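Laundry Rounds at Nemomby: What Changed for the Staff
Student project report, Sun 16 October

3. Findings

Nemomby runs serviced apartments in Stoketcombe. Its housekeepers used to do all the drying by hand, from hanging cloths to shifting the racks. A two-fingered robot now does part of the rack work in 12 of the apartments. We watched 2 shifts and read the task log, which had 2,307 entries.

The housekeepers we talked to said their backs hurt less at the end of a shift. They also said the day felt more broken up. They get called over when a grip fails, and then go back to whatever they were doing. The log shows 104 of these calls. None of that time is on the work schedule — it comes out of their breaks.

Folding is still done by hand, and the staff want to keep it that way. 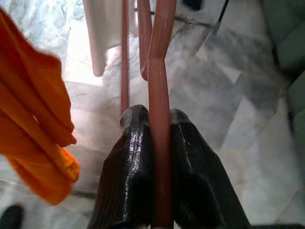

Page 12

Figure 2. Gripper at a bar of a pink rack, with cloths hanging nearby.

We recommend that help calls be counted as paid work and that new staff get a full shift of training before working alone with the robot.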